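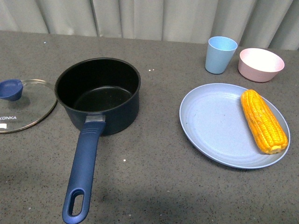

Head view, corn on the plate, lid off to the left of the pan.

Notebook, Cavcombe kitchen bench, October, begun just after two with a cup of tea going cold beside me

Back on the corn-to-pan task after far too long spent on drawers. For anyone picking this up from me: the robot is to take the corn off the blue plate and lay it in the saucepan, and leave the lid, the cup and the bowl well alone. The cup and bowl are only company. I did wonder about clearing them away while I got my hand in again, but the Wosten people want clutter in every take and I think they are right, so they stay at the back by the curtain.

Started by remote control on the Brunet handles. I had forgotten how tiring they are if you grip them the way you would grip a steering wheel! Hold them like a paintbrush and your wrists do the work, and the arm at the other end looks so much calmer for it. My first handful of takes this afternoon were jerky, and I have thrown them out. I know the rule is that a bit of wobble is good for variety, but these were the wobble of somebody who had just carried boxes up two flights of stairs, and I don't want the robot learning that.

The corn itself is easy enough once you stop trying to be clever. I was coming in along the length of it, which felt natural from where I sit, and kept nudging it towards the edge of the plate. Going across the cob, with a finger on either side, is far better. Come down slowly, pause, then close. The pause matters more than I expected when we began all this, as it gives the replay a clear place where approaching stops and grasping begins, and the labels come out much tidier.
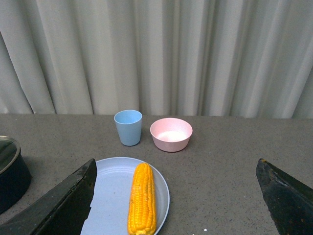
Wrist camera, fingers either side of the plate. Cup and bowl in view beyond the corn.

I drove mostly from the wrist picture in the end and only glanced at the head one. It is a funny way to see a kitchen, everything very large and very near, but you do get the line of the cob so nicely, and once the cob sits upright in the picture you can more or less forget about turning the hand and just think about coming down. The trouble is the plate rim. The left finger hides a good deal of it, so you are guessing a little about how much room you have on that side. Somebody (me, probably) ought to try tilting the wrist camera a touch and see whether the rim comes clear. Those fingers are looking scuffed, too. Sarkard pads are on order but I wouldn't hold my breath.

Total kept so far is 69, which sounds rather grand until you remember we promised 500. The longest one ran to 1539 frames because I dithered over the pan for an age, trying to decide whether to lay the corn down or let it drop. Please lay it down. I have written this on the card by the bench as well, in capitals, and I am sorry if it seems bossy, but half of us were dropping and half of us were laying and the trained version last month did something in between that was really rather sad to watch.

After a biscuit I switched to showing it by hand, arm gone slack, me standing alongside and steering it by the forearm. I do love this part. You feel where the arm is stiff and where it is willing, and you find out very quickly that the reach over to the pan wants a higher path than you would give it from the chair. With the handles I had been crossing low and fussing about the pan's rim every time. By hand I lifted without thinking, went over in a nice lazy curve and came straight down into the middle.
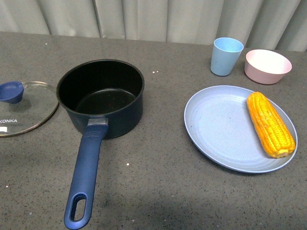

So the rule I am settling on, until one of you talks me out of it, is 20 cm of lift before going sideways at all, on both methods, and then the takes might even agree with each other for once. The pan handle points towards the operator, and it should stay that way for this batch. We can start turning it when the first hundred are in and we have seen whether anything useful has been learned.

Still to do: wipe the counter down, as there are little white specks all over it and I would like to know whether they bother the wrist camera. Re-zero the left handle, which drifts when it gets warm. Copy today's takes across to the Wosten drive before anybody tidies the folder. The card by the bench needs the new lift height adding, and I have gone off with the pen again, so look in my coat pocket.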